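Tuvholm Gripper Trials

The Tuvholm trials are a side-by-side comparison of hand-held grippers, held each March since the Sirneo workshop opened its doors to outside designs.

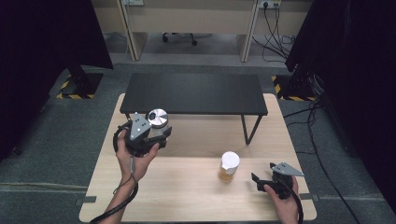 Two models have drawn the most interest so far, the Skesix and the Hegde. Each is put through 106 short tasks with jars, tins and other small household items, and a full round runs to 200 attempts per model. The Skesix is a joy on smooth lids — it barely needs a squeeze — while the Hegde shines at careful placing and has a wonderfully light trigger. Cable drag is scored separately, a rule added in round 2 after testers complained of sore wrists.

Related articles
Parallel-jaw gripper
Sirneo controller
Wrist cameras

This site uses cookies. Accept | Settings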